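Section 6. Setting Up the Table for the Sorting Activity

6.1 Scope

This section covers the table layout for the Niltberg tabletop sorting set: marking the play area, placing the tray, setting out the ducks, and putting everything away. It applies to the set as supplied from September onward. Owners of the earlier Diko edition should follow the same steps but skip step 4 of 6.3, as the earlier tray has no end hole.

Read Section 2 (Contents and Inspection) before starting. The set contains small parts and is not suitable for children under three.

6.2 Before You Start

1. Choose a level table with a smooth, dry top. A table that rocks must be leveled first.

2. Wipe the tabletop with a damp cloth and let it dry completely. Tape does not hold on dust, wax, or fresh polish.

3. Test a short piece of tape on a hidden part of the table. Leave it for an hour, then peel it back slowly. If it lifts any finish, use a removable mat under the whole layout.

Note: Oiled wood may need a longer drying time. Follow the advice of the table's maker.

6.3 Marking the Play Area and Placing the Tray

1. Run the first strip of tape along the far side of the table, parallel to the edge. Press it down from the center outward.

2. Run one strip down the left side and one down the right, starting at the ends of the first strip. Small errors in angle do not affect the activity.

3. Smooth down the corners with a fingernail or the edge of a card. Raised corners catch on sleeves and are the usual cause of tape coming loose.

4. Set the tray inside the border on the left, open side up. Check the hole in the end wall for molding burrs and remove any with a fingernail.

5. Turn the tray slightly so that the long side points toward the middle of the play area. Players seated at the near side can then reach into it without lifting an elbow over the wall.

Caution: Do not tape the tray to the table. Players need to be able to slide it clear when the round ends.

6.4 Setting Out the Ducks

1. Place the red duck first, toward the far side and above the tray.

2. Place the green duck to the right of the red one and slightly closer to the players.

3. Place the yellow duck to the right of the green one.

4. Adjust the spacing by eye until the gaps look even. Leave enough room to pick up each duck without touching the next.

The row does not have to be straight. A loose row is preferred for beginners, who tend to treat a strict line as something to be kept intact. Keep all three ducks upright and well inside the tape.

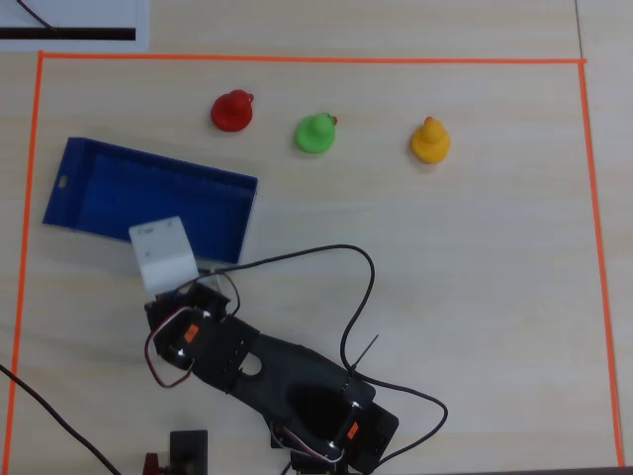

Ambrose wrote in to ask whether the order of colors could be changed, as the group had learned red, green, yellow by heart within a few rounds and had stopped looking at the ducks at all. It can. The printed order is used for the first session only. From the second session on, change the order before every round and leave the tray where it is.

6.5 Changing the Layout

1. Clear the ducks from the play area before moving the tray.

2. For left-handed players, move the tray to the right side and reverse its angle.

3. For a harder round, widen the gaps between the ducks or set one of them near a corner of the border.

4. For an easier round, move the tray closer to the row. Keep a hand's width between the tray wall and the nearest duck.

Note: Change one thing at a time. If the tray and the ducks are both moved, the scores on card 9 can no longer be compared with those of earlier rounds.

6.6 Cleaning and Storage

1. Wash the ducks and the tray in lukewarm water with a little dish soap. Do not use a dishwasher.

2. Dry the corners of the tray with a soft cloth.

3. Peel the tape back at a low angle, slowly, pulling it along the table surface. Remove the border within two days. Tape left longer may leave adhesive behind, especially in direct sunlight.

4. Store the ducks inside the tray, with the lid of the box closed.

Caution: Do not use solvent-based cleaners on the tray. They can dull the surface and weaken the walls.

6.7 Replacement Parts

Replacement ducks are sold singly by color. The tray is sold under Sovar part number 997. Tape is not a stocked item; any thin, removable tape in a color that stands out against the table will do.

Section last revised November 5, 2025.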